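Flemton Hall - kitchen and store room inspection
Checklist with comments
Carried out by Natalia Aguirre, 29 August 2021
Copy to Akpan Lettings

Key: OK = no action. A = action needed. N/C = not checked on this visit.

1. Entrance and exits
1.1 Main door opens fully from inside - OK
1.2 Side door clear of stored items - A
Folding chairs were stacked across half the opening. I moved them back to the store room but they need a proper place. Same comment as in December.
1.3 Exit signs lit - OK
The one over the side door is dim. Still readable from the far wall.

2. Fire equipment
2.1 Extinguishers in date - OK
2.2 Fire blanket in kitchen - A
The blanket is there but the hook has come away from the wall and it is lying on top of the fridge. It must be back by the cooker before the next booking.
2.3 Alarm test recorded - A
There are gaps in the book. If the test was done, write it down. If it wasn't, say so.

3. Electrical
3.1 Sockets and switches undamaged - OK
3.2 Portable items labelled - A
The Rotus urn has no test label. I have taped over the plug and it should stay out of use until it has been tested. The kettle and toaster are fine.
3.3 Extension leads - OK
Only one in use, and not coiled.

4. Food storage
4.1 Fridge temperature 5 degrees or below - OK
4.2 Dry goods off the floor - A
Two sacks of rice on the floor under the shelf. The bottom shelf has room for them if the old baking tins are thrown out.
4.3 Packets closed and in date - OK
4.4 Baskets and tubs clean - OK

Packets and gloves
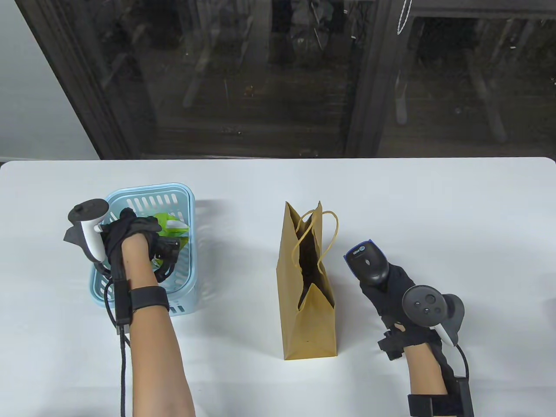
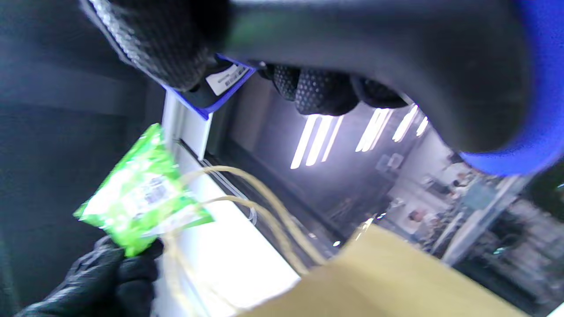 4.5 Raw and cooked food kept apart - OK
The labels on the fridge shelves are peeling. Please reprint them larger.
4.6 Signs of pests - OK
No droppings. The bait box behind the cooker has not been touched.

5. Kitchen surfaces and floor
5.1 Worktops free of cracks - A
There is a split at the join beside the sink and it holds dirt. Gestus quoted 400 pounds to replace the whole length. I would get the join sealed first - it may last another year.
5.2 Floor sound and not slippery - OK
5.3 Hot water at hand basin - A
Lukewarm after running for 2 minutes. The heater may only need turning up, but the cover is locked and I had no key.
5.4 Soap and paper towels - OK

6. Store room
6.1 Heavy items at waist height or lower - A
The large pans are still on the top shelf. Swap them with the tablecloths.
6.2 Cleaning chemicals locked away - OK
6.3 Steps in good order - A
One rubber foot is missing. Do not use them. New feet come in packs of 6.
6.4 Light working - OK

7. First aid
7.1 Box in place and stocked - A
No blue plasters left, and the burn dressings are out of date. A box of 40 plasters should be enough.
7.2 Accident book - N/C
It was in the locked office.

Most urgent: 1.2, 2.2 and 6.3. The rest can wait for the next work list, apart from the urn, which stays off until it has a label. Please initial each item when it is finished and leave this copy in the folder by the hatch.

N. Aguirre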